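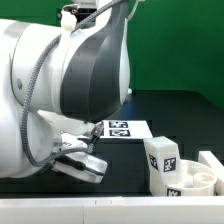
The sheet on the table, with the upright block and the round white container to the right.

Re: [sostton-table] Paper for the markers

On Thu 5 June, Damián Ocampo wrote:
> Which paper do you use for the printed markers, and do you glue
> the sheet to the table? Mine from February has curled corners.
> Also, is your backdrop cloth or paint?

Hello Damián,

I print on the matte Brilwood paper. Before it I had a glossy one and I was not happy, the black squares were shining under the lamps. I don't glue. I leave the sheet one night under a heavy book and after this it stays flat for some weeks.

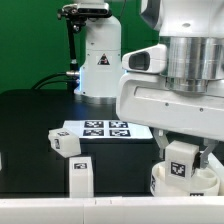 Back of the table, black top against the green.

The green is a painted board, 97 cm high. I would like also to ask the list about the table. The black top takes a little blue reflection at the back, and I don't know if a matte spray would help or only make it dirty faster.

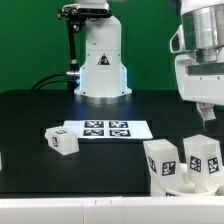 Four markers, two by two, and the block on its side.

You will see that the right margin of my sheet is wider than the left. I keep it so – it is easier to lift the paper with a finger there. For the block I cut each marker separately and put it with a glue stick from Fakis. Please press the corners well, they open first.

If you want my print file, I can send it on Monday.

Best regards,
Kairys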